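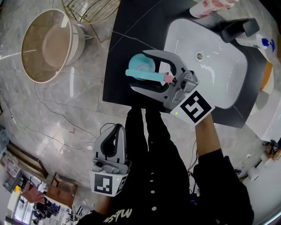
Submitted by the Prillodora Water Efficiency Office
Progress report, second period -- October 31, 2013

Work under the Tovlow fixture replacement grant continued on the schedule agreed in March. The grant covers the replacement of bathroom faucets, supply valves and drain assemblies in the Carvalho apartment blocks, and metering of the results for one full heating season.

Installation. Of the 201 units in scope, 97 now have new faucets and shutoff valves. The remaining units are in the east block, where the risers are older and the supply stubs do not match the fittings on order. Kovell has quoted adapters for these and delivery is expected before the next reporting date. Countertops and basins are not being replaced under this grant. Where a basin was found cracked, the unit was referred to the building's own maintenance budget.

Metering. Submeters were placed on 40 units in the west block. Logging is hourly. Two of the loggers lost data after a power interruption in the basement and have been moved to a separate circuit. Their readings for the affected period are excluded from the baseline. The rest of the series is complete, although the clock on the east stairwell gateway drifted and its timestamps had to be corrected by hand.

Early readings show lower overnight flow in the replaced units, consistent with the removal of leaking valves. Daytime use has not changed enough to report. We do not consider the period long enough to state a saving, and no figure is claimed here.

Budget. Labor is under plan and materials are over plan, mainly on account of the adapters. We request approval to move the unspent labor amount to the materials line. The total is unchanged.

Next period. Complete the east block, extend metering to the top floors, and submit the baseline tables in the format used for the first report. Access notices for the east block have been drafted -- they will go out once the adapter delivery is confirmed.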